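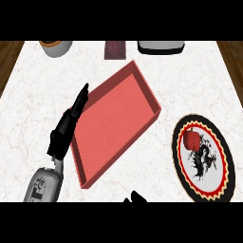 A coral-colored tray on a marble tabletop, in a computer rendering.

Traian Jitaru has been to every meeting on the Ursu Park playground, and he isn't sold. "They asked for ideas in April and showed us a finished plan an hour later," he said.

Senum, the firm running the sessions, says it collected 264 comments. Jitaru wants to read them. "Where are they? I saw almost 200 sticky notes go into a box."

Would he come to the next one? "Sure. I'll ask about the bathrooms again." The plan still shows none.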